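Marikar wall panels, white, pack of 12

Bought to cover tired plaster in the box room.

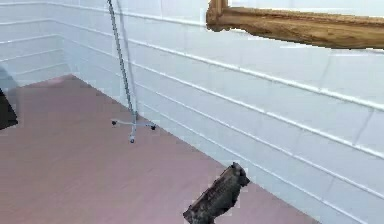
Delivery came on Wednesday, two packs, one with a dented corner. Cutting is easy with a fine saw. The grooves line up well along a straight wall but need patience at corners – mine are out of square and I had to trim three lengths twice. The glue supplied ran out early, so buy a spare tube. Marks wipe off with a damp cloth. I paid around £50 a pack and would pay it again, though the instructions are poor.

Rokeya Samarakoon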